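A white table for the back room

2020-05-31

We finally replaced the old table in the back room. It had been there since before I joined, and one end had dropped so far that pens rolled off it. Younes wanted to repair it again. The rest of us had had enough of repairing it.

I spent two evenings looking at tops. Oltia had a nice one, but it only came in grey and the delivery was slow. Magdy knew of a shop near Plestunport that sells ex-display furniture, so we drove out and came back with a big white top for 200, legs not included. The legs came off the old table. They are ugly but they are the right height.

Getting it up the stairs was the worst part. Naima took the front, Magdy took the back, and I held doors. There is now a scrape in the paint on the landing which I have promised to sort out in July. 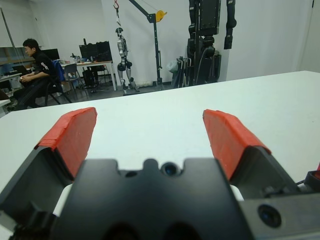
The white top, with a seat taken on the far left.

I wasn't sure about white. My kitchen worktop at home is white and every cup of tea leaves a ring on it. So far this one has been easier to live with. I wipe it with a damp cloth and a bit of washing-up liquid at the end of the day, and I've asked people to keep mugs on the windowsill. Biro is the real nuisance. It comes off with a rubber if you get to it the same afternoon.

The size is the main improvement. On the old table you had to move one job off before you could start another, and things went missing in the piles. I used to lose a tape measure every week.

I still want a decent lamp for the evenings, as the ceiling light is at the wrong end of the room. Rosaura has one in her loft that she says we can have for nothing if somebody collects it. I'll go over with the car when she's back.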